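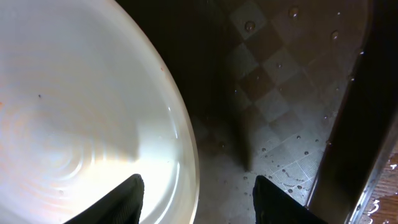
4. Cleaning the bowl and setting out the trays

Print this page | E-mail this page

This section applies to the Gruvau white bowl and to the Areo trays, small and large. It should be read together with Section 2, Unpacking. Item numbers are given in the parts list at the end of the guide.

4.1 Before first use

1. Remove all labels and packing paper from the bowl and trays. Do not use a blade to lift a label.
2. Inspect the rim of the bowl in good light. Run a dry fingertip slowly along the lip, stopping at once if a rough place is felt.
3. Wash each item by hand in warm water with a small amount of washing-up liquid.
4. Rinse and dry with a soft cloth.

CAUTION: A chipped or cracked bowl must not be used for food. Return it to Nolcombe under part number 487.

4.2 Routine cleaning of the bowl

1. Empty the bowl and rinse it with warm water. Crumbs and grit left on the glaze may scratch it when the bowl is wiped.
2. Place the bowl on a folded towel. Do not wash it directly on a tiled surface.
3. Wipe the inside with the soft side of the sponge, working from the centre outwards to the rim.
4. For small specks which do not wipe away, fill the bowl with warm soapy water and leave it to stand for 30 minutes. Wipe again.
5. Rinse the inside and the outside, including the underside of the rim.
6. Dry at once. Hard water leaves rings on a white glaze if it is allowed to dry by itself.

NOTE: Tea, turmeric and tomato may leave a faint tint. Fekete cleaning paste may be used on such marks no more than 2 times in a month. Rinse thoroughly afterwards.

CAUTION: The scouring side of the sponge must not be used on the bowl. Wire wool and bleach are likewise unsuitable and will dull the finish.

4.3 Setting out the trays

The trays should be laid on a level table, clear of the edge. The small tray holds the sponge and the large tray receives washed items.

1. Wipe the tabletop and dry it. Moisture trapped beneath a tray may mark a wooden surface.
2. Set the small black tray down first, with the raised rim uppermost.
3. Set the large tray directly to the right of it. Left-handed users may reverse this arrangement.
4. Squeeze out the sponge and place it near the middle of the small tray with the scouring side uppermost.
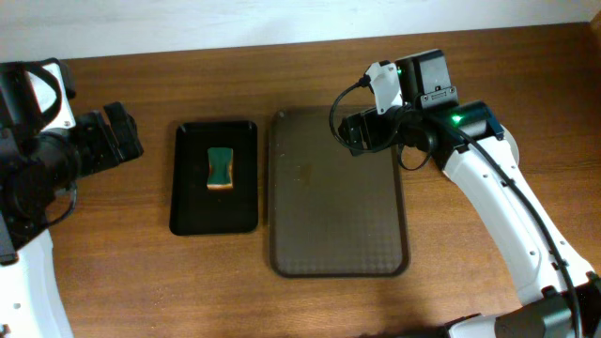

5. Leave the large tray empty until the first item has been washed. Small items may then be placed on it singly, without stacking. The bowl should be dried by hand and put away, as it is too heavy to be left on a tray.
6. When work is finished, pour off any water and wipe both trays, paying attention to the rounded corners.

NOTE: The surface of the large tray is textured. Smudges are best removed with a damp cloth, wiped in one direction and then the other.

4.4 Storage and replacement

Store the bowl upright on a shelf at or below waist height. The trays may be stored one inside the other when fully dry. Replace the sponge monthly, or sooner if the foam has begun to tear.

Category: Home > Kitchen > Care guides

Nolcombe Customer Service | Contact us | Copyright Nolcombe. All rights reserved. | Back to top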